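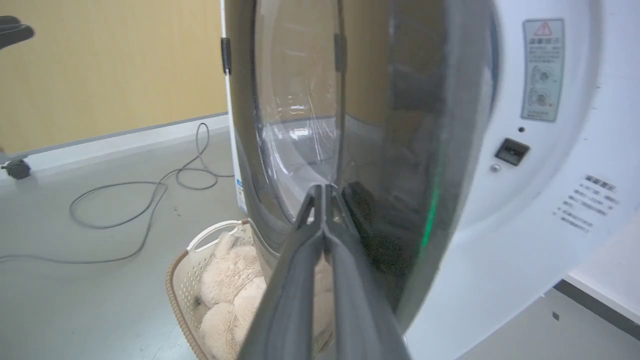 How to budget for a door-opening gripper

Price the job before you price the arm. Write down every handle, door and lid the robot has to move in a shift, then work through the steps below.

1. Measure the thinnest and thickest edges. A front-loader door gripped by its rim needs narrow fingertips, and a rounded plastic rim gives them less to hold than a flat one. Take the measurements to the supplier.

2. Check the swing. The arm has to follow the door through its whole arc, so mark that on the floor with tape. Note any cords or baskets inside the line.

3. Get quotes for spares at the same time. Our Tratcombe laundry room uses a two-finger gripper, and we allow 2 sets of fingertips a year at $614 a set. Barrios and Junthorpe both quoted, and only Junthorpe included freight.

4. Add the wrist camera as its own line. Glossy trim and curved glass throw reflections, so ask for a trial on your own machine, with the room lights on.

5. Allow 16 hours of labour for set-up and testing. Book it for a Saturday if the laundry is in use all week — weekend rates cost more, so put the higher figure in.

6. Keep the service contract separate from the purchase. Rusau bills it yearly, starting in July.

Send the finished sheet in with the quotes attached.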